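Search this encyclopedia
Enter a term

Automation at Granesside

Granesside is a furnished-rental depot operated by Gatitz. Since the introduction of the Vetport system, mobile robots have carried out the nightly inspection of its display rooms, a task formerly done on foot by a staff of four. Routes are first rehearsed in simulation — a step the company requires before any change to a room layout.
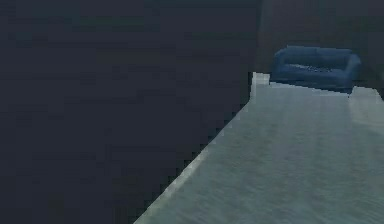
The change altered the working day more than the size of the staff. Three former inspectors became route supervisors, reviewing flagged rooms from a desk and visiting only those that need attention. Night shifts ended in September of the second year. Kanokwan Chantharasri, who studied the depot for the Kaewmanee labor survey, found that supervisors walked less but reported more eye strain and fewer conversations with coworkers. Pay grades were revised after staff objected that the new duties had been classed as clerical.

The system handles up to 1,000 room checks a week. Final decisions on repairs remain with staff.

Related articles
Gatitz
Kaewmanee labor survey
Route supervisor
Vetport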